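Skallow two-arm bench cell: review after 1,674 cycles

Reviewed by Mulugeta Mersha, March 20, 2024

The Skallow is a pair of small arms on a common front beam, sold by Mokness for garment handling. We have run it since November on folding, turning and zip work. It does most of what the data sheet says. It also has a fault in the wrist cabling that a buyer should know about before ordering.

Build and setup

Assembly took one afternoon. The bases bolt down without shimming and the calibration board supplied was flat. Arm-to-arm calibration held well enough that we repeated it only after moving the cell. The grippers are plain parallel units. They hold thick cotton better than thin lining, and the finger pads mark quickly but have kept their grip. 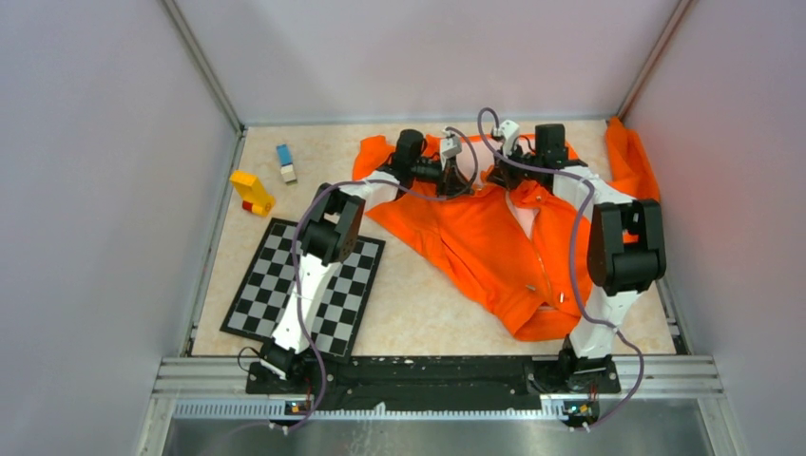
The control software logs joint position, motor current and bus errors for each arm separately. That turned out to matter more than anything else in the package. The interface is plain and slow to load, and the export format is at least documented.

The fault

At cycle 1,000 the right arm dropped off the bus with the gripper closed. The left arm carried on for the rest of its move, pulling the fabric against a wrist that was no longer being commanded. The seam survived. The stop button worked at once, but the software should have stopped both arms by itself and did not. There were nine such dropouts by the end of the test, all on the right arm and all with the wrist turned well inward.

Aarne Hakala traced it to the wrist connector. The cable leaves the housing in a free loop with no clamp, so every rotation loads the connector directly. Flexing the loop by hand with the motors off reproduced the error each time.
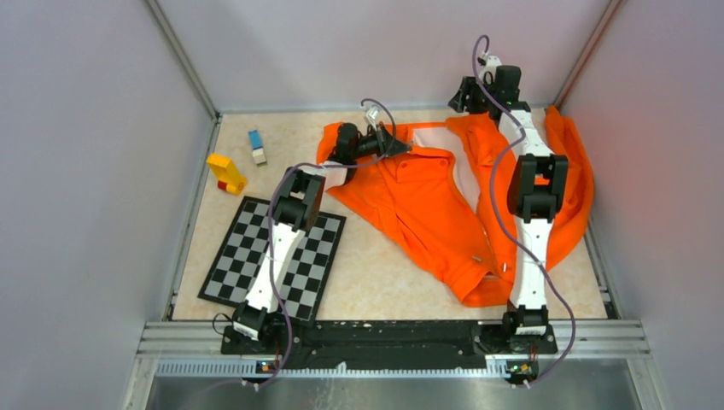
Mokness sent a replacement cable of the same length, which lasted less well than the first. What did help was a Skenent strain relief clip, fitted behind the connector, with a little more slack left at the elbow. We have had no dropout since fitting it, though the run is still short.

The second matter is safety. A lost arm raises a warning on screen and nothing more. We wired both motor supplies through an Oksanen relay driven by the bus watchdog, so that losing one arm cuts power to the other. The arms then sag under their own weight – keep hands out from underneath. I would not run the cell unattended without this.

Zip work is the most demanding job we gave it, as both grippers are often on the same piece of cloth.

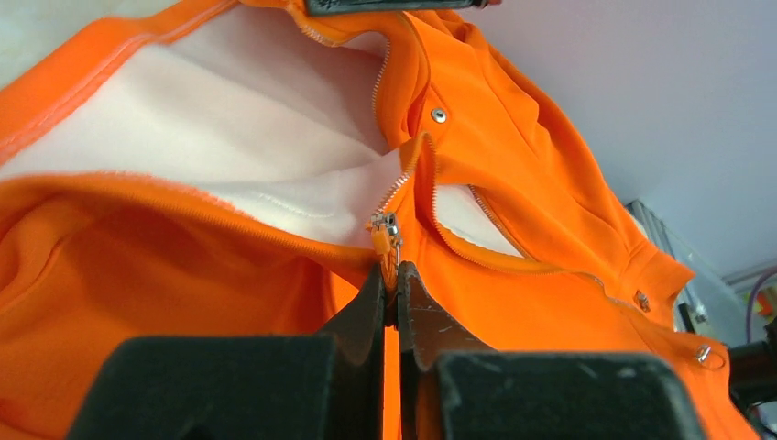 Verdict

Good arms, good logging, poor cable routing and an inadequate fault response. 3 out of 5. The clip is cheap and the relay is a morning's work, but both belong in the box. Owners of the current version should check the right wrist connector first and add the interlock before any long run.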